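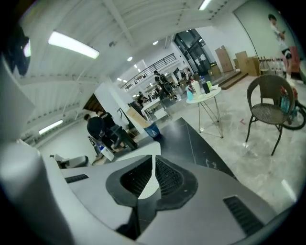

Polished gray floor tile with light marbling, next to a glossy black floor panel.

FOR IMMEDIATE RELEASE

Adisach Opens Tile Reuse Warehouse in Trirnau

Surplus and discontinued floor tile to be sold by the piece, starting in May

TRIRNAU – Adisach, a supplier of floor and wall tile to builders and homeowners, will open a warehouse in Trirnau for surplus, discontinued and reclaimed tile. The warehouse opens to the public in May and will sell tile by the single piece as well as by the box.

The building is on the east side of town, in the former Besnard paper depot next to the freight yard. Adisach has leased it for nine years. Work on the loading dock, the lighting and the heating is finished, and racking is being put in now.

Most tile is sold by the full box, and most ranges are made for only a few years. A customer who cracks a tile in a kitchen or a shop entrance often finds that the range is no longer sold. The usual choices are to put in a tile that does not match or to take up the whole floor. Contractors, meanwhile, often end a job with a part box they cannot return.

"We get the same call every day," said Antigoni Lazaridis, general manager of Adisach. "Somebody needs two tiles, and the line went out of production before they bought the house. We would look it up and tell them no. Some of those tiles were sitting in a contractor's garage across town, and we had no way of getting at them."

Adisach will accept tile from contractors, property managers and private owners. It must be ceramic, porcelain or natural stone, free of cracks, and clean of mortar on the face. A small amount of mortar on the back is acceptable. Vinyl, laminate and carpet tile will not be taken. Sellers will be paid in store credit, which can be used at the warehouse or at the main Adisach showroom. Lots of fewer than five tiles are welcome but do not earn credit.

Each lot will be measured, checked for thickness and sorted by size, color and finish. Where the maker and range are known, that information goes on the label. Where they are not known, staff will list the tile by its measurements and by a reference photo taken under daylight lamps. Polished, matte and textured tile will be stored in separate aisles.

The opening stock comes to up to 1000 boxes. A large share of it is porcelain floor tile in gray and off-white, much of it polished or marbled, left over from office and retail work. There is a smaller amount of black and dark gray tile, along with glazed wall tile in older bathroom colors. Slate and limestone will be kept at the rear of the building and sold by weight.

Customers looking for a match should bring a whole tile or the largest broken piece they have. Phone photos are a poor guide to color, and two tiles sold under the same name can differ in shade from one firing to the next. Staff can measure a piece at the counter and search the stock list while the customer waits. If nothing suitable is found, the request can be left on file at no charge, and the customer will be called if a match comes in.

The stock list will run on Drusedano, the inventory system Adisach already uses at its showroom. A public version will go online after the warehouse has been open for a few weeks. It will show size, finish and quantity. Prices will be posted in the building only at first.

The warehouse will employ seven people, including a yard supervisor and two drivers. Five of the jobs are new. The other two will be filled by staff moving over from the showroom. Applications are open for the remaining positions, and forklift training will be provided to those who need it.

Adisach will also run a short repair class at the warehouse on the first Saturday of each month. The class covers taking out a single cracked tile without damaging the ones beside it, cleaning the bed, setting the new piece and matching old grout. Places are limited by the size of the workbench area and must be booked at the counter or by phone. Safety glasses and gloves are supplied. Participants should wear closed shoes.

"It is a simple job once you have seen it done," Lazaridis said. "People go at it with a big chisel from the edge and chip the next tile over. You start in the middle. That is most of the class."

Contractors with larger lots can arrange a pickup within the Trirnau area. Pallets should be wrapped and stored where a truck with a lift gate can reach them. Pickup is free for full pallets, and a delivery fee applies to part loads. Tile removed from buildings where older adhesives may be present must come with a test report before it can be accepted.

The warehouse will be open Tuesday through Saturday from 7 a.m., with the counter for drop-offs closing one hour before the building does. Parking is in front of the dock, and the customer entrance is on the freight yard side. Follow the signs for Besnard, which are still up on the access road and will be changed over the summer.

About Adisach

Adisach supplies ceramic, porcelain and stone tile, grout, setting materials and tools to the building trade and the public. The company is based in Trirnau, where it operates a showroom and a cutting shop.

Media contact

Antigoni Lazaridis
General Manager, Adisach
Trirnau

Requests for interviews or a visit to the warehouse before opening can be made through the showroom front desk.

###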